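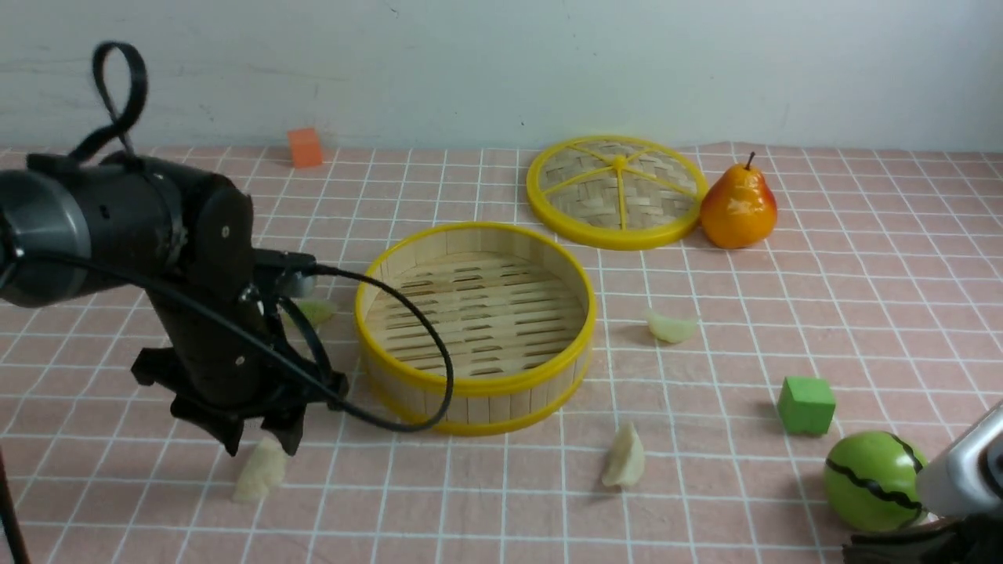

Teach it once, then teach it 200 times more

Kavthorpe, 13 April 2019

A company that wants to put robot arms in commercial kitchens says the hard part of the job is over. After a morning at its workshop, I'm not so sure.

Lolura has been teaching a two-armed machine to load dumplings into a bamboo steamer. There's no recipe typed into it. A person sits at a set of hand controls, moves the arms through the job by remote, and the computer keeps a record of every movement. Do that often enough, the thinking goes, and the machine will learn to do it alone.

"You show it, the same way you'd show a new kid on the line," said Ekow Bonsu, who runs the training sessions.

A new kid on the line would probably have it by lunch. Lolura's plan calls for 2,000 recorded goes at this one task, and the team has finished almost 200. The table is set with a pink gridded cloth, a steamer with its lid off, four dumplings and a few odds and ends such as coloured blocks and a pear that never saw a tree. The extras are meant to teach the robot what to leave alone.

Li-hua Lo was at the controls while I was there. She is very good at it, and it still looked like hard going. The black fingers came down over a dumpling, stopped, backed off and came down again. She said the trouble is that she can't feel what she's picking up and has to judge the squeeze by eye.

When I asked to see the robot do the job by itself, I was told the software wasn't set up for it that day. Lolura's website says the system "learns from people in minutes." Bonsu said that line refers to a simpler task, moving a block from one spot to another, and that he didn't write it.

Chiamaka Nwankwo spent years managing hotel kitchens and now advises restaurants on equipment. She has sat through five of these pitches, from different firms, and hasn't told a client to buy yet.

"Loading the basket is the easy bit," she said. "Who folds them? Who notices one's split? Who wipes the thing down at the end of the night? I ask about cleaning and everybody looks at their shoes."

She also wonders about the cost of all that showing. If every new dish means weeks of someone sitting at the controls, she said, a café that changes its menu with the seasons will be paying for a very patient teacher as well as a robot.

Bonsu's answer is that the lessons carry over, so the second dish should take far fewer tries than the first. He may be right. He had no numbers to show me, and said there wouldn't be any until a second dish had been tried.

The company hopes to have the arms working without a person at the controls by September, in a trial kitchen it wouldn't name. It has no price for the system. I've asked to come back for the trial and bring my own dumplings, and Lolura says it will get back to me.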